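Two Arms, One Shed, a Lot of Laundry

By Tsion Tesfamariam
6/23/23
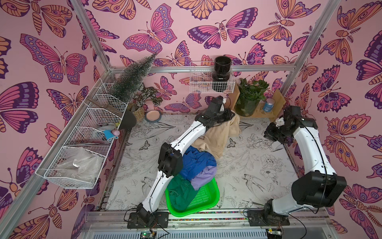
The laundry thing started as a bet. Shared workshop in Nesau, back unit, 240 a month split between five people, and one of them said no home-built rig would ever fold a shirt. That was September. Jemby is what they've called the build since then – two arms in an aluminum frame, a basket of clothes, and a lot of swearing.

Money first, becuase everyone asks. Nearly 1758 dollars so far, not counting the arms. Those came second hand out of a closed lab, in crates, no manuals. The frame was 575, cut to length. Wallpaper was left over from somebody's hallway.

Cloth is hard. Anyone who has tried it will tell you. A block stays a block – a T-shirt is a different shape every time you let go of it. Van Acker, the shop next door, lent them a bench supply and a crimper, and most of the spring went on cabling. Cables snag. Reroute, tape, try again. Two weekends lost to one bad connector.

The control software is called Vornach, written mostly at night. It picks a grab point, lifts, looks, decides whether to try again. Usually it tries again. Towels are okay. Socks okay. Sleeves are a mess, and fitted sheets are banned by house rule.

Next up is softer fingertips, then a proper stop button mounted where you can reach it with out leaning in. The shop is open Friday nights, bring your own shirts.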